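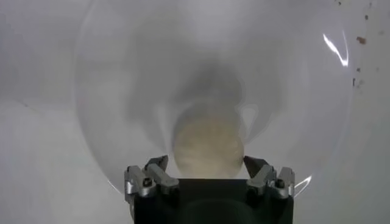 Planning Your Day at Flurcombe: Your Questions Answered

We get a lot of lovely emails from families coming to Flurcombe for the first time (and from plenty of you who are on your tenth visit and still like to check!), so we've gathered up the things we're asked most often. Have a read before you set off, and if you're still stuck, our details are at the bottom.

When is the park open?

The gates open at 10 am and the rides start up half an hour later, which gives you time to grab a coffee and argue over what to go on first. We close at 6 pm for most of the year and stay open until 9 pm through the summer school holidays. The park is shut for all of August while we do the painting and the big maintenance jobs.

How tall do the kids need to be for Jument?

Jument is our biggest coaster and riders need to be 130 centimetres, measured in shoes at the entrance. Our ride staff can't bend on this one, even for a birthday, so please measure at home first if you think it might be close. Smaller kids are very welcome on the Tasa teacups, where there's no minimum height as long as a grown-up rides too.

Does my toddler need a ticket?

Children under 2 come in free, and you don't need to book them in. Just let the person at the gate know.

Can we bring our own lunch?

Please do! Eskies are fine, and so are birthday cakes – there are free barbecues beside the lake if you fancy a few snags. We do ask that you leave glass and alcohol at home. If you'd sooner buy something, the kiosk near the carousel does toasties, hot chips and a very decent lamington.

Where do we park?

There are 1,010 spaces in the main car park, all free, and another 200 over the road for the busy weeks. The second lot is on grass and can get boggy after rain, so gumboots aren't a silly idea in winter. Accessible bays are right beside the gate.

What happens if it rains?

Most rides keep going in a light shower. Jument stops for lightning and strong wind, and so does the Rizk swing tower, and they'll start again once the ride team is happy. If both are closed for your whole visit, pop into Guest Services on your way out and Azucena Galindo or one of her team will sort you out with a return pass.

Can we leave and come back in?

Yes, just get your hand stamped on the way out.

How do we book for a school group?

Email Berenice Cortés in the bookings office with your numbers and a couple of possible dates. November fills up very early with end-of-year excursions, so get in touch in term two if you can.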